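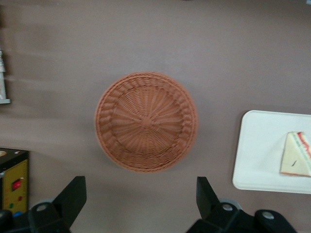

Running the sandwich-to-basket task: a guide for club members

This page covers the pick-and-place exercise that every new member of the robotics club works through in their first term. You will teach the arm to pick up a toy sandwich from the tray and put it in the basket. By the end you should have a set of recorded demonstrations, a trained policy, and a score sheet from a short evaluation run.

You need to have done the safety session first. You also need an account on the lab computer. If you don't have one, write to Bohdan Hutsuliak and include your student number.

Before you start

Book the bench. Slots are 50 minutes, and setup and cleanup count as part of your slot. Most people need three slots for the whole exercise: one for recording, one for fixing what went wrong in the recording, and one for evaluation. Training runs overnight and does not need the bench.

Work in pairs. One person drives the arm and the other resets the objects and keeps the log. Swap at the halfway point. Both of you should have driven by the time you hand in your sheet.

Setting up the bench

1. Clear the work area in front of the arm. Bags, cups and laptops go on the side shelf.

2. Put the basket within easy reach of the gripper, right side up and empty.

3. Put the tray to the right of the basket, as seen from the wrist camera. Leave enough of a gap that the fingers can open all the way without touching either one. The tray doesn't have to be square to the table. A small tilt is fine, and you will be varying it later anyway.

4. Lay the sandwich flat on the tray. Do not stand it on its edge for the first set.

5. Turn on the room lights and close the blinds. The wrist camera adjusts its own exposure, and moving sunlight on the tabletop has spoiled more than one October session.

6. Start the control program, which we call Kusteck. Wait for all joints to report ready before you touch the leader arm.

Check the camera view before recording anything. Both fingertips should show at the bottom of the picture. If you can only see one, the camera mount has slipped. Loosen it, line it up with the marks on the bracket, and tighten it again. It's normal for part of the tray to fall outside the view when the gripper is over the basket. The wrist camera moves with the arm, so the tray comes into view as you reach for it.

Recording demonstrations

The target is 84 good demonstrations. Bad ones don't count toward the total, so mark them as you go.

1. Move the arm to the home position and open the gripper.

2. Press record and wait one second.

3. Move over the tray. Keep the gripper high enough to clear the lip.

4. Turn the wrist so the fingers close across the narrow part of the wedge. Closing on the wide part works some of the time, but it tends to push the sandwich across the tray.

5. Lower, close, and pause briefly before lifting.

6. Lift straight up, then move sideways to the basket. Do not drag the sandwich over the lip.

7. Lower until the sandwich is just above the floor of the basket, then open. Don't drop it from the height of the rim.

8. Return to home and stop the recording.

Drive at a steady, slow speed. The arm copies everything you do, including hesitation. If you stop in the middle of a reach to think, the trained policy will stop there too. Throw that recording out and do it again.

The person resetting should move the sandwich a little between recordings. Change its angle, slide it toward a different part of the tray, and now and then turn the tray itself. Move the basket a finger's width or two every ten recordings. Keep your hands out of the work area until the driver says "home."

Rejecting a recording

Mark a recording as bad if any of these happened:

The gripper touched the tray or pushed the basket.
The sandwich slipped and you caught it a second time.
A hand or sleeve was in the camera view.
The recording started before the arm was at home.
The driver paused for more than two seconds.

Keep the bad recordings in their own folder. Don't delete them. In the second term we use them for the failure detection exercise.

Training

Copy the good recordings to the shared drive under your pair's name. Open the training script and set the folder path. Set the random seed to 888 so that your results can be compared with everyone else's. Leave the other settings alone for your first run.

Start the job before you leave. It sends an email when it finishes. If it stops in the first few minutes, the usual cause is a recording with missing camera frames. The log gives the file name. Take that file out and start again.

Evaluation

Set up the bench the same way as before. Load your policy, put one person next to the stop button, and run 20 trials. Score each trial like this:

0 points: no contact with the sandwich
1 point: contact, but no lift
2 points: lifted, then dropped outside the basket
3 points: sandwich in the basket

A perfect score is 60. Pairs on their first attempt often land somewhere in the thirties, and 38 is enough to pass the exercise. Write down where the sandwich was for every trial that scored below 3. You will want that when you decide what to record next.

Common problems

The arm reaches the tray and hovers. Your demonstrations probably pause before the grasp. Look through them and remove the slow ones.

The arm grasps next to the sandwich. Check the camera mount. If it moved between recording and evaluation, everything is off by the same amount.

The sandwich catches on the rim of the basket. Your release height was too low on the way in. Record ten more with a higher path and train again.

The policy works on the left of the tray and fails on the right. You didn't vary the position enough. Record more on the weak side.

Handing in

Upload the score sheet and a one-page summary to the Priltmont folder. The summary should say how many recordings you kept, how many you rejected, what your score was, and one change you would make. Return the sandwich and the basket to the props bin and leave the arm parked at home with the power off.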